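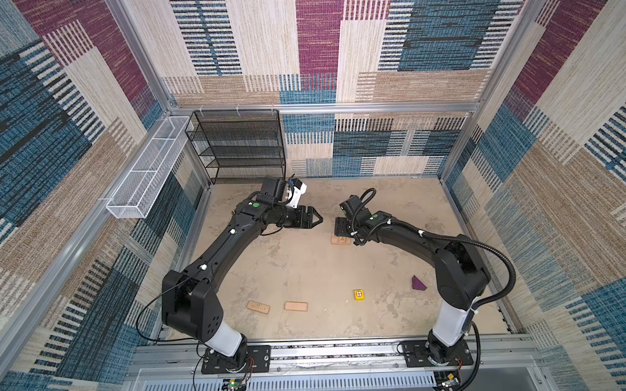
Hi all, sorry for the slow answer, I only got to the list digest at lunch and then had to go look at our own graphs before saying anything dumb. Desta, I think your alert storm is the same one we had in November when we moved the log collectors to the new Kultix release. The default polling interval went down to 10 seconds, and if you have a lot of hosts checking in at the same moment the collector queue backs up and everything gets marked stale. The other thing I'd check is cables. I'm serious! I want our rack patching to be tidy, and right now it so isn't. We had one loose uplink on the Catenau side that made 3 switches flap all morning, and I spent the whole time blaming the software.

Desta Admasu wrote:
> We have 197 Linux hosts reporting into a single collector at the
> Stastport site. Since the upgrade I get a wave of "host stale" alerts
> every night, then they all clear by themselves. CPU on the collector
> looks fine, disk looks fine. Memory creeps up but never hits the limit.
> Is anyone else seeing this? I'd like to avoid adding a second collector
> if I can, the budget for this year is pretty much gone.
>
> Also, does anybody know if the old threshold files can still be
> imported, or do I have to type them all in again?

OK so, on the second collector: I wouldn't buy anything yet. Put the interval back to what you had before the upgrade, restart the collector (the reload command doesn't pick that setting up, at least it didn't for me) and leave it alone for 48 hours. If the waves stop, there's your answer. If they keep coming at the same time every night, look at what your backup job is doing. Ours was saturating the link and the heartbeats just sat there waiting their turn.

Memory creeping up I've seen too. Ours levels off after a while, so I stopped worrying, but Selma Halilović posted a script a while back that logs queue depth next to memory use, and it's really handy for this. Selma, if you're reading, could you send it again? My copy has a bunch of Diekmann host names hard coded in it and I'd have to clean it up first.

Threshold files: yes, they import, but save them as UTF-8 and take out any blank lines at the end. Otherwise it says "import complete" and quietly skips the last group. Ask me how long that took to find...

Let me know what the graphs look like with the old interval, I'm curious now.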